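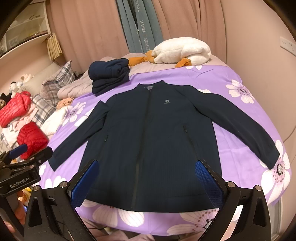 Print | E-mail

December, 4:30 p.m. Orley practice table

Ran the Kullis course with the junior team, 17 runs. Left turn still overshoots at the second marker. Dropped drive speed to 300 and it got better, but the lift arm now reaches the crate late.

Ronaldo Samonte rewrote the line-follow block and saved it as Navidska 2. Old version is kept on the club laptop, please don't delete it.

Wait before the lift is set to 1,000 ms. Try a shorter one next session.

Thoroddsen team wants to share the table before regionals. Told them yes, after 5.

To do: charge both hubs, replace worn tire, print score sheets.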